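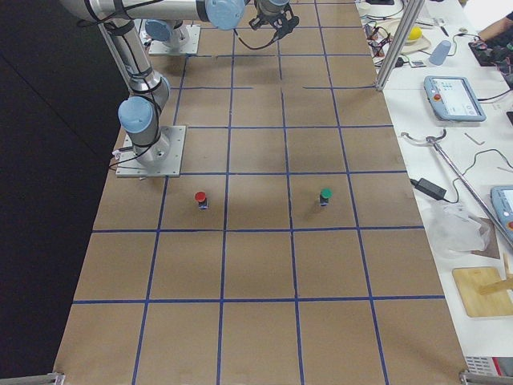 Figure 5.1 Red top, green top, and a grid of blue tape on brown paper.

Chapter 5
Where Is It? Naming Places on a Grid

I learned to love grids on a living room floor. My sister and I were trying to fit a couch, two bookcases and a piano into an apartment in Girard, and we kept saying "over there a bit" until we were both shouting. Then she got out the painter's tape (blue, the wide kind) and marked the whole floor off in squares. After that it was "two over, one up" and we were done by supper!

That's pretty much this chapter. You need a flat surface, a way to cut it into squares, and a rule for naming them. Kraft paper is great because you can write on it, and painter's tape peels up when you change your mind - which you will.

In this book we count columns from the left and rows from the edge nearest you. Column first, then row. Say it out loud a few times, it sticks better that way.
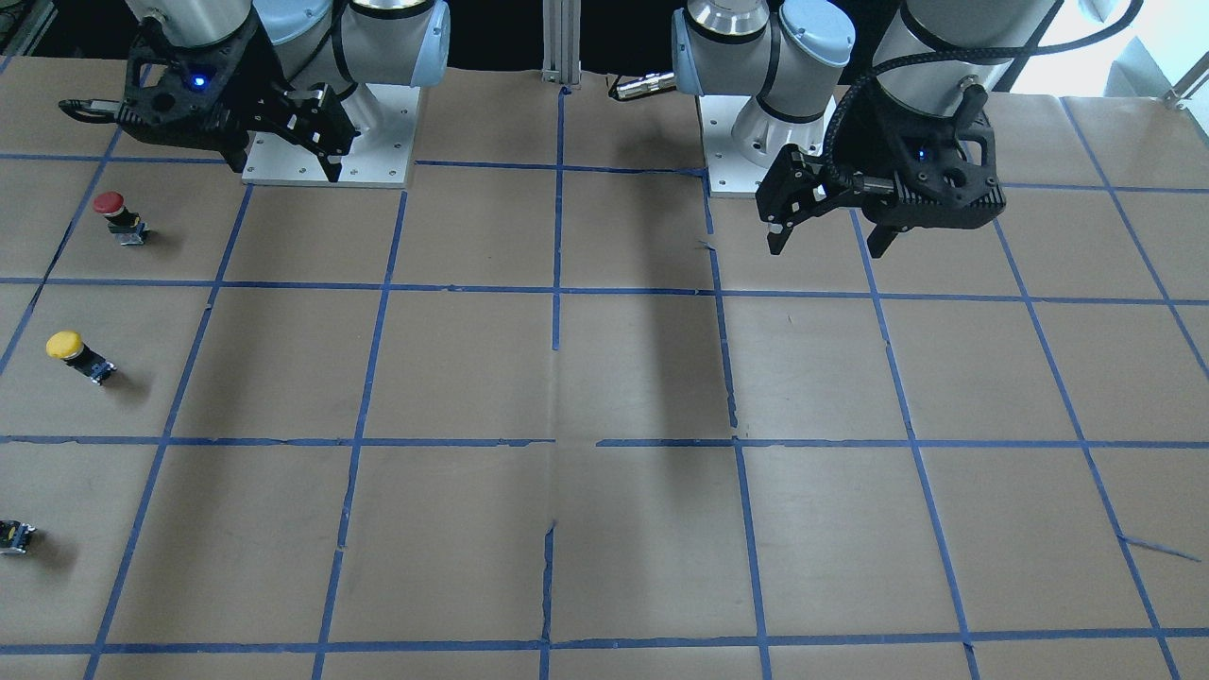 5.1 Laying Out Your Own Grid

Cover the table first and smooth the paper out with your forearm. A few wrinkles won't hurt. Run all the lengthwise strips, then go back and do the crosswise ones. My students at Luvport always want to finish one square at a time, and their lines wander all over the place.

Now pick some small things to stand on it. I like pieces with different colored tops, red and green and yellow, so you can talk about them without pointing. Put two in the same row and leave a space between them. 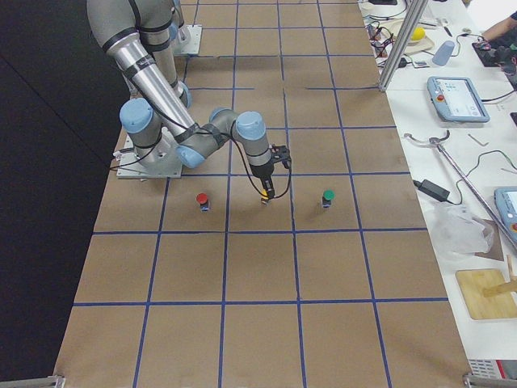 Once you have a row going, try describing it two ways. First give each piece its square. Then forget the squares and just use words like "left of" and "between." Both are right, but they answer different questions, and moving one piece can change its square without changing the order at all. Play with that for a while before you read on.

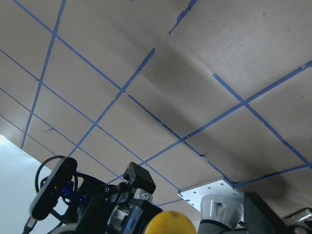
5.2 What Happens When You Move Your Chair

Walk around to another side of the table and name the same squares again. Did your first column stay first?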